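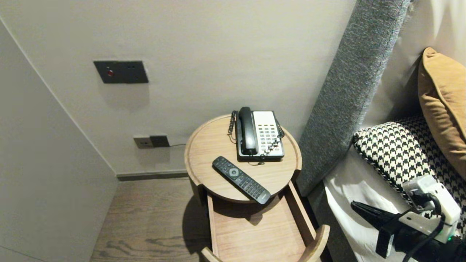

Figure 6. Bedside station, drawer open. Gripper at lower right, status light green.

6. Comparing grippers at the bedside station

Section 5 covered mounting. By now you should have the arm powered, the head camera streaming and one gripper on its bracket. The steps below are for choosing between the Emard parallel gripper and the Sperling adaptive gripper on the same set of household tasks. Both suppliers will tell you that theirs handles "everyday objects." Treat that as a claim to be tested.

The bedside station is harder than the kitchen station and much harder than the tabletop kit supplied with the Varkbridge controller. The table is round, the drawer front is curved, and the top has a raised rim that gets in the way of any low approach from the side. We kept it in the manual for those reasons. A gripper that only does well on foam cubes will be found out quickly.

6.1 Before you start

1. Set the controller to Compare mode. Do not use Demo mode. Demo mode retries a failed grasp without logging the first attempt, and the success rates it reports are worth very little.

2. Check that the gripper light is green. Green means the gripper has power and is talking to the controller. It does not mean the fingers are calibrated, whatever the quick start card implies.

3. Run the finger zero routine from the Tools menu. Repeat it after every gripper swap, even if the controller says a stored value is available.

4. Trace the cables from the bracket back to the wrist with the arm in its lowest working pose. There should be slack at every joint.

CAUTION: Keep hands and loose clothing away from the fingers during the zero routine. The fingers close fully once before they open.

6.2 Setting up the table

1. Place the telephone toward the back of the top with the handset in its cradle.

2. Lay the remote control in front of it, at an angle. Let the lower end hang slightly over the front edge for the overhang trial. For the flat trial, move it fully inside the rim.

3. Empty the drawer. Leave it open for the place-in-drawer trial and shut for the pull trial.

4. Save a still from the head camera before each block. When you swap grippers, match the layout to the saved still by eye. The layout overlay in the controller software is supposed to do this for you, but it drifted badly enough in our hands that we stopped using it.

Note: Dark objects are worth including. A black remote and a black handset give the camera less to work with than the bright plastic toys in most supplier videos, and black fingers in front of them make it worse.

6.3 Running the trials

Run the tasks in this order with the first gripper, then swap and repeat.

1. Remote, flat. Grasp across the narrow width, lift clear of the rim, hold for a count of five, put it back.

2. Remote, overhang. Grasp the hanging end from the front. Record a fail if the remote turns in the fingers, even if it is not dropped.

3. Remote into drawer. Release inside the drawer without touching the front panel.

4. Handset lift. Raise the handset out of its cradle and return it. Stop at once if the coiled cord pulls tight or catches on a finger.

5. Drawer push. Close the drawer with the fingers shut. Push at the middle of the curved panel. A push to one side tends to slide off.

CAUTION: The handset cord can drag the whole telephone over the rim. Keep the lift low, and keep one person at the stop button for this task.

Our own run in May came to 490 attempts across both grippers. We threw out 54 of them because the camera had been knocked between blocks. Henrike Fröhlich, who ran the second half, wanted them kept and marked as doubtful instead. If you have room in your log for a "doubtful" column, her way is probably better.

6.4 Reading the results

Open the log and sort by task before you look at any totals. The overall score hides too much. A gripper can look strong on easy flat grasps and still be useless on the cord.

Do not rely on the grasp quality number. It is worked out from finger current, and it gave high marks to several grasps where the remote was plainly swinging. Watch the video for every fail and for a fair share of the passes.

Be careful with small differences. If two grippers are a few attempts apart on one task, you have not learned much. Run that task again on another day with a different operator before you order anything.

6.5 If something goes wrong

Code 109 at start-up: the controller has stored values for the other gripper. Clear them and run finger zero again.

Code 300 during a lift: current limit reached. Check for a caught cord first. Raising the limit makes the code go away and does nothing for the cord.

Light goes out when the arm is low: a cable is being pulled at the bracket. Stop, support the arm, and reroute.

Fingers stop short of the remote: usually a depth error on the dark surface. Rulent sells a camera filter for this — we tried it and saw no change we could measure. Moving a lamp helped more.

Section 7 covers the wardrobe door and needs the long fingers.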